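Call for participants: oral history of the Drernlow displacement

The Kimirach Documentation Center is looking for people who lived in the Drernlow district before the violence there and who left during it or in the months after. We also want to hear from people who stayed, and from those who have gone back since.

The district register lists 3,448 residents as displaced. Most of them have never given a statement to anyone. Court files cover the burned houses and the deaths, but say little about where families went, who took them in, what papers they lost, or what happened when they tried to return. The project will record 200 interviews and place them in a public archive.

Who can take part

You can take part if you were living in Drernlow, Rengifo or any of the villages on the Gunow road when the violence began. You must be 18 or older now. People who were children at the time are welcome, and we are short of them at present. It does not matter which community you belong to, what language you speak at home, or whether you have given evidence in a trial. If you have a case pending, tell us when you write and talk to your lawyer before the interview.

Former municipal staff, teachers, medical workers and members of the international police mission may also apply. Their interviews will be kept as a separate series.

What is involved

One interview of up to three hours, with breaks. You can be interviewed at our office in Kimirach, at the reading room in Rengifo, or at home. Interviews by phone or video are possible for people living abroad. You may bring a relative or friend. You may also bring letters, house deeds, ration cards or photographs, which we will copy and hand back to you the same day.
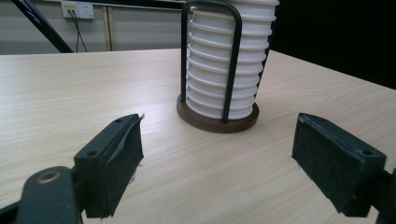
Eusebio Ticona wrote after his interview that he had expected to be asked mainly about the night his street was attacked. "Most of my time went on the two years in the school gym, and on the property office, where my file was lost twice. I had not told anyone about that in order before. I would tell people to write down the names of places ahead of time. I forgot several."

Each participant receives 1,000 in local currency for their time, paid on the day, and travel costs by bus or train are refunded against tickets. The payment does not depend on what you say or on how long the interview lasts. If you stop early you are still paid in full.

Names and consent

You choose whether your name appears. You can use your full name, initials, or no name at all, and you can close all or part of the recording for up to 17 years. A written transcript is sent to you before anything is made public, and you have six weeks to ask for changes. Consent can be withdrawn at any point before the archive opens.

A counselor is available by phone on the day of the interview and for a month afterward, free of charge.

How to apply

Write to the Kimirach Documentation Center, Oral History Desk, or call between 9 a.m. and 3 p.m. Give your name, the village or street where you lived, the language you prefer, and a phone number. Please do not send original documents by mail.

Applications close at the end of April. We reply to everyone, including those we cannot interview in this round.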